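# Gelum Household Water Reserve

The Gelum Household Water Reserve is a stackable storage set supplied by Prekier for homes, schools and small workplaces. Each set holds 48 gallons of drinking water across 8 containers and is meant for use when the public supply is interrupted by a storm, a flood or a main break.

Containers are shipped empty and should be rinsed before the first fill. Full containers must be kept indoors, off bare concrete, and away from fuel, paint and pesticides. Smaller bottles of household supplies may be kept on the same shelf, provided they are upright and closed.

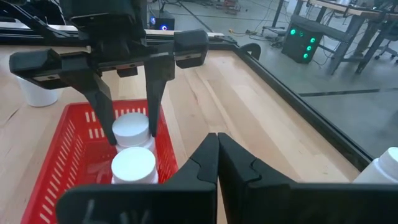 ## Ordering and Supply

- Item number: 1133
- Contents: 8 containers with caps, one siphon hose, one sheet of date labels
- Color: blue
- Warehouse: Jarnela

Orders from public agencies are accepted on account. The Jarnela warehouse holds almost 2000 sets at the start of each July – larger orders should be placed in advance.

## Replacement Parts

Caps and hoses are sold separately. Caps from the earlier Stanciu series do not fit and should not be used. Damaged containers may be returned unfilled, with the packing slip enclosed.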